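Chapter 6

Showing the Robot What You Mean

6.1 The promise and the small print

There is a story that salespeople like to tell about robots, and it goes like this. In the old days, a factory needed a programmer to write out every movement. Now a worker who knows the job simply takes hold of the arm, or of a pair of handles across the room, does the job a few times, and the robot picks it up. No code, no specialist, no delay.

Parts of this story are true. This chapter is mostly concerned with the other parts.

Teaching a robot by demonstration is an old idea. Paint-spraying arms were being led through their strokes by hand decades ago, and they repeated those strokes faithfully whether or not there was anything in front of them to paint. What has changed is what we hope to get from the recording. We no longer want the stroke played back. We want a system that has seen enough strokes to produce a suitable one when the part has shifted, or the light has changed, or the last attempt went slightly wrong. That is a much larger claim, and it should be held to a higher standard than it usually is.

Chapter 5 dealt with motion that is written down in advance. Here we look at where shown motion comes from, and what is lost on the way from the person to the file. The question of how a model is fitted to the file is left to Chapter 7. Readers who are eager to get there are asked to be patient, as many of the faults blamed on the model were already in the recording.

6.2 Two ways of showing

In hand guiding, the person holds the arm itself and moves it through the task. The joints are set to give way under light pressure. The person feels the weight of the tool and any knock against the work, and needs little training to begin. The drawbacks appear soon afterwards. The demonstrator's hands and sleeves are in view of the cameras, and will be absent when the robot works alone. Forces measured at the wrist may be partly the task and partly the person. Guiding two arms at once is tiring, and for most people it is clumsy too.

In remote control, the person moves something else, such as a smaller copy of the arm or a hand-held controller, and the robot follows. The camera view is now clean. In exchange the person gives up most of the sense of touch, works with a slight delay, and has to judge depth either from a screen or from a spot well back from the table. Suppliers describe this as "intuitive". It may become so, but the word hides a good deal of practice.

Neither method records the task. Both record a person coping with a machine while trying to do the task, and the two are hard to separate later.

6.3 A case to carry through the chapter

We shall return several times to one job, taken from the Darna bench at Warnside. A processor has to be fitted into a desktop computer. It is a fair test. The part is small and flat, the socket allows very little error, and a careless touch can bend contacts that cannot easily be straightened. A person used to the work thinks nothing of it.

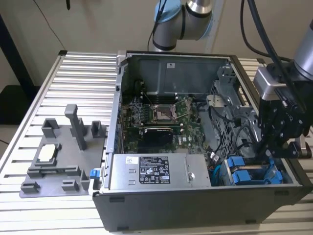
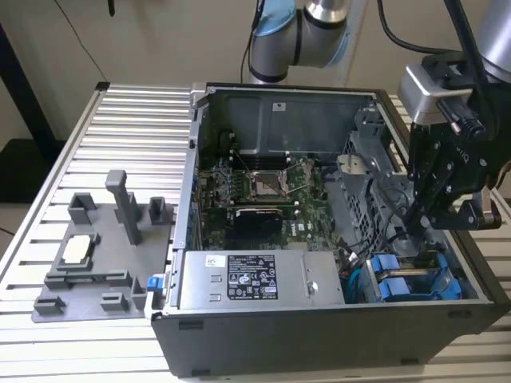
Figure 6.1 Two views of the Darna bench. The computer's processor socket is open and empty; the grey fixture plate lies to its left.

Notice how much has been settled before any showing begins. The side panel is off, the case is lying down and the lever of the socket is already up. The square part sits in a recess made to hold it, on a plate with its own brackets and post. A claim that a robot "learned to fit a processor" from such a bench would need all of this written beside it. The fixture is good practice, and we would recommend it to anyone. It is also a piece of engineering that somebody designed, and it belongs in the account of what the task cost.

Notice too how crowded the inside of a computer is. Cables cross the board, and a metal drive cage stands up from the right-hand side. A demonstrator steers round such things without thinking about them. The recording holds the path that was taken, but it says nothing of why — whether a wide swing was made to clear the cage or because the person's elbow was uncomfortable. A learner given only the path has to guess.

6.4 How many, and how good?

The first set made at Warnside held 119 demonstrations. The team thought this generous, and set a target of 300 for the second set on the grounds that more must be better. By the time the work was written up, the store held 3031 recordings across all tasks, under the project name Follia.

Large totals are pleasant to report. They tell us very little until we know the answers to some duller questions. How many people did the showing? Were failed attempts kept, thrown away, or trimmed until they looked like successes? Was the case moved between attempts, or did it stay where it was all of Wednesday afternoon? A hundred recordings from a single person with the case in a single place may amount to one recording with a little noise added.

Speed raises a further difficulty. People slow down as they near the socket, stop, look, and creep forward again. On film the pauses seem harmless. A learner that copies what it sees may copy the stopping as well, and come to rest above the socket with no reason to set off again. The Rezaei rule, used later in this chapter, cuts any pause longer than a fixed limit. It helps in some cases. In others it removes the very moment at which the person was checking that the part was square, and we shall see what follows from that in Section 6.7.

6.5 What to ask before believing a result

When you read that a system succeeded in 100 trials, find out who reset the bench between them, and how exactly. Find out what was counted as a success: a part resting on the socket, or a part seated with the lever closed over it. Ask whether a person was allowed to step in. If the report is silent on these points, treat the figure as an advertisement until you know more.

Before reading on, choose a small job you do with your hands, such as threading a needle or changing a watch battery. Do it slowly, and write down each thing you feel but could not see from a metre away. Keep the list. It will be needed in Section 6.6, where we turn to the sensors and what they leave out.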